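Start | Tagebuch | Archiv

November, abends. Vor dem Falten den linken Handgreifer nachgesehen. Schrauben an den Fingern mit dem 4er nachgezogen, Kabel neu verlegt.
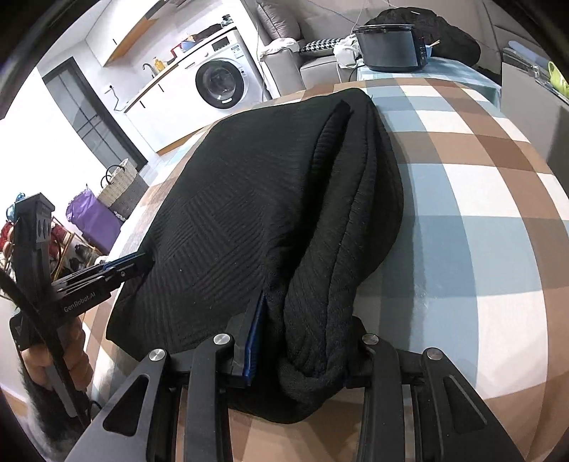 Der rechte hatte Spiel im Gelenk, Bolzen gereinigt und gefettet. Mitsuko will die Beläge nach 380 Griffen tauschen, ich prüfe schon nach 80.

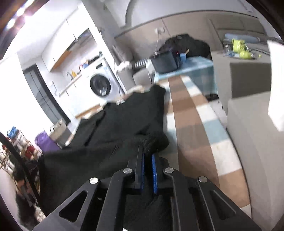
Blaue Beläge am schwarzen Strickstoff.

Morgen Ersatz bei Orkance bestellen.

5 Kommentare

Feven Feyisa: Welches Fett?
Murakami: Beläge nur trocken abwischen.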